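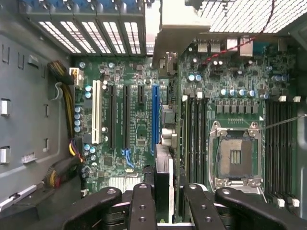 Every September the equipment budget comes around, and every September somebody at Ramwood proposes that a robot take apart our old desktops. I am for it. I would only like the spreadsheet to be less cheerful.

Holzer quoted us an arm and left the fingers as a separate line, the way a car dealer might list the wheels. The plan then assumes 80 computers a day. Our two best people manage 40, and they already know which way the latches go.

Nowhere in the 139 pages is there a row for cables. Cables droop, twist and get in front of whatever you want next. Budget for those first – a year of them, at least – and then talk to me about the arm.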